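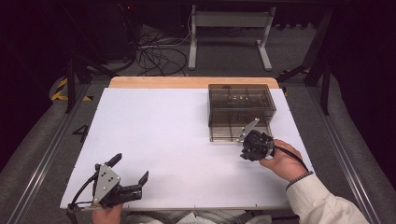

Lurnness Sorting Routine – Set-up Guide
Section 6: Small parts and storage boxes
November – by Waltraud Strobel

This section covers putting small parts away in a box. Of the chores in this guide it is the one machines still do worst. Expect to stay close by.

6.1 Before you start

1. Put the work board on the table and check that it does not rock.
2. Set the box toward the back of the board, on the right.
3. Leave the front half of the board clear so both grippers can open fully.
4. Route the gripper cables away from the box.

Note: Tinted plastic is hard for most vision systems. Walls and dividers that a person sees at a glance may be missed.

6.2 Picking up a part

1. Place one part on the board. Do not start with a handful.
2. Open both grippers.
3. Bring one finger to each side of the part, close to the surface.
4. Close slowly. Stop if the part tips or slides.
5. Lift straight up.

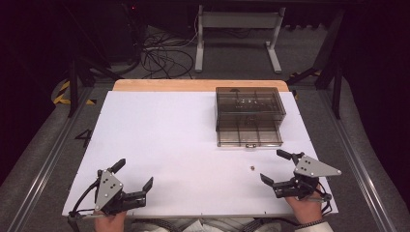
Dagmar Krajčí disagrees with starting on single parts, and wrote after the last edition that a bench where parts arrive one at a time does not exist, so a machine that passes this step has shown very little. She would begin with a mixed pile and accept the failures. We have kept the single part as step 1 – a pile can be tried once ten picks in a row go well.

Caution: Keep bare fingers out of the jaws while they are closing.

6.3 Lids and drawers

Lids and drawers need separate practice. A light box tends to slide when pulled, so one gripper may have to hold it while the other works.
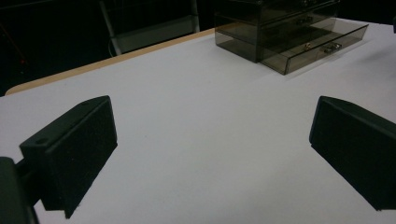 For a drawer, grip the pull and draw it out level. Stop before the drawer leaves the body. For a lid, lift at the center of the near edge and do not force it past its stop.

Note: The Vedov test log holds 3283 tries at this task. Plan on a person finishing the job when a try fails. For daily use in a home or a small shop, sorting by hand is still faster.

Related items
Section 5: Folding towels
Section 7: Clearing a bench
Polák cable clips: fitting
Drustutgate workshop notes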